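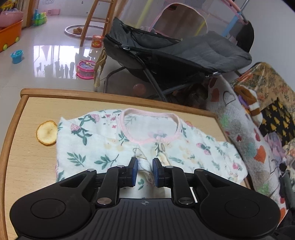
April, 9:40. Strawberry top, front up, ties not yet dealt with.

Workshop notebook, Clekelville. Second bench session on the small clothes for the Menano order.

Hidayah Chong wants every garment folded the same way so the stack looks like one stack. Fine in theory. The shirts went well, the leggings went well, and then I got to the strawberry top with the pink neckband, which has two ties at the neck and opinions of its own.

The method as it stands on the wall card says: lay flat, face up, neck away from you, sleeves in, bottom third up, top third down. It was written for a T-shirt. It has no line for ties. I have seen three colleagues handle them three ways, and one of those ways is to pretend they are sleeves.

Tried so far:

Ties left out. Folded fine. The ties then hung out of the finished fold like something trying to leave. Put it on the stack, the next piece went on top, and the two were fastened to each other for life by the time I needed the lower one.

Ties tucked inside the neck before folding. Better. The cloth is thin, though, and a tie under it makes a ridge right through the flowers. Hamdia says a customer will never notice. Hamdia noticed from the other side of the room.

Ties knotted in a bow. Looks lovely. Takes longer than the rest of the fold put together, and mine leaned. We have 599 pieces in the order and I would like to see my family before fall.

Ties crossed flat on the chest, sleeves folded in over them. So far the winner. The sleeves hold them down and the ridge ends up in the middle of the fold where there is enough cloth to hide it. One of the ties has a tip that looks frayed, so I want that one on the underneath side regardless.

Note on smoothing: flat of the hand, from the middle out, once. Going back over it only moves the wrinkles somewhere new. I have relocated the same wrinkle nine times this morning and we are now on first-name terms.

Note on the sleeves: get hold of them at the shoulder seam. If you take the end of the sleeve, the whole yoke twists and the neckline follows it. 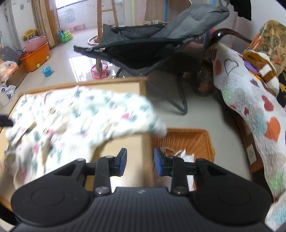
The other trouble is the table. It has a raised border, which is a fine feature in a table you keep pencils on. For folding it means that anything wider than the top either climbs the border or goes over it, and a sleeve that has gone over the border takes its friends along. Twice I had the body nicely squared up and lost it that way. The fix is to start with the garment well to the left and fold the right sleeve in first. I had been doing left first out of habit, and I can offer no defense of the habit.

Hamdia Dinsa came by at 10:15 and suggested we use the big table from the Tilahun job. The big table from the Tilahun job has the Tilahun job on it.

She also asked again about the recliner. For the record, the recliner stays. Anyone who folds small clothes standing up for two hours is entitled to four minutes lying down, and I will put that on the wall card too if pressed. The orange basket stays by the table as well: scrap paper goes in there, clothes do not. I mention it since I fished a sock out of it yesterday, under the paper, looking resigned.

Times, for Hidayah. Without ties, a top takes me almost 2 minutes with the smoothing. With ties crossed I am slower, but I only did a handful and spent part of that arguing with Hamdia, so I am not writing a number down for people to quote at me. Will time it properly after lunch, alone.

Changes to the wall card, in pencil until somebody agrees:

Start left of center on the table.
Cross the ties flat on the chest, frayed end underneath.
Right sleeve in, then left, both from the shoulder seam.
Smooth once.
Bottom third up, top third down, as before.

Open questions. Does the crossed version survive being carried? It looks good sitting still, but so do I. Want to fold four, stack them, walk them down the hall to the Fostulon shelves and see what arrives. Also, should the neckband show on the finished fold? Hidayah said yes for the shirts. With this one the band is the prettiest part and also the part most likely to sag open, so I would like her to come and look before I do the whole pile one way and then the whole pile the other way.

12:05. She came and looked. She likes the bow.

Back at one. Bringing my own sandwich and a longer ruler.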